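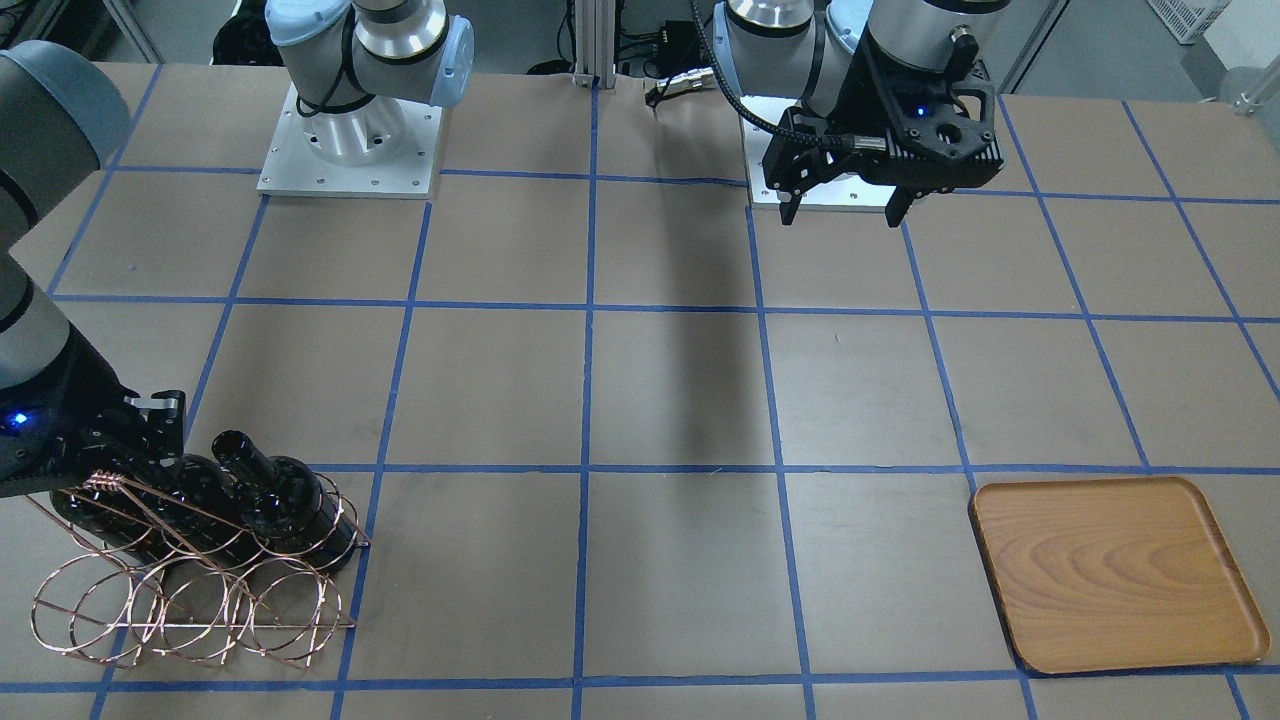 How should wine bottles be kept in an open rack? They should lie on their sides, so that the cork stays in contact with the wine, in a place that is dark, steady in temperature and free of vibration.

Diary of the Cellar and Table Office, Fliddale House
Monday, late afternoon

The day was given to the matter of racks for the small dining room. The copper wire rack was considered first. It is made of round loops on two tiers, and it held three dark bottles on their sides. The loops leave most of the glass in view, and the members present thought it suitable for a sideboard. The office notes that an open rack of this type gives no protection from light and should be used only for bottles that will be served within the month.

Benoît Joly asked whether the same pattern might be adopted for the lower cellar. The office advised against it. The lower cellar is entered in the register at 2,849 bottles against a capacity of 4,000, and its fixed shelving from Moulin remains sound. Wire racks would take up floor space there and would have to be lifted each time the floor is washed.

The Hikum catalog was then consulted for a second rack in a matching finish. The item is listed at $60, delivery not included. A quotation has been requested from Roneto as well, and no order will be placed until both are in hand. The account number for this purpose is 721.

The following practice was agreed for the dining room. Bottles with corks are to be laid flat or nearly so. Bottles with screw caps may stand upright in the cupboard, and the rack is to be kept for the others. Any bottle showing signs of seepage at the neck is to be removed and reported to this office on the same day. The copper is to be wiped with a soft dry cloth – no polish, as the residue marks the labels.

There was some discussion of the sideboard itself. The north wall is preferred. The present position beside the radiator was approved two winters ago for reasons that do not appear in the record, and it should not continue through November. Mr. Joly will measure the recess by the pantry door and confirm whether the sideboard will fit with its doors fully open.

Outstanding from last week: the cellar thermometer has not been replaced, and the key to the glass cupboard is still signed out to the upper pantry. A second request was sent at four o'clock.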